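Chopsticks on the Table, and Other Small Kitchen Habits

I moved our chopsticks out of the drawer in June and I'm never going back - everyone just grabs a pair on the way to their chair now!
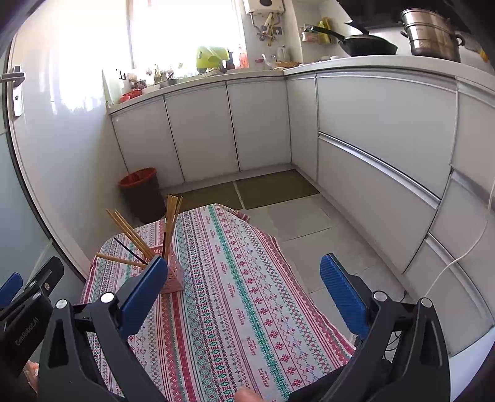
Picking a holder

Go for a woven plastic one like my pink one if you can find it. Mine came from a little shop in Tanbridge and air gets in through the sides, so the ends don't sit in a puddle. Wash it every couple of weeks with hot soapy water and an old toothbrush (the weave collects crumbs like you wouldn't believe).

Looking after wooden chopsticks

Don't soak them. A quick wash, a rub with a towel, then lay them flat for 20 minutes before they go back in the holder. I toss any that feel fuzzy or smell a bit sour. My friend Tiina saves her old ones to prop up tomato seedlings, which I keep meaning to try.

Tablecloth stains

A busy pattern hides a lot, but soy sauce still needs cold water right away. Dab, don't scrub! For chili oil I work in a drop of dish soap, leave it 20 minutes and rinse from the back.

Mats on a tile floor

I shake ours out the window end of the day and wash 2 at a time, on cool, with no fabric softener - it made the backs slippery. Hang them over a chair to dry and check that the floor is dry too before you put them down again.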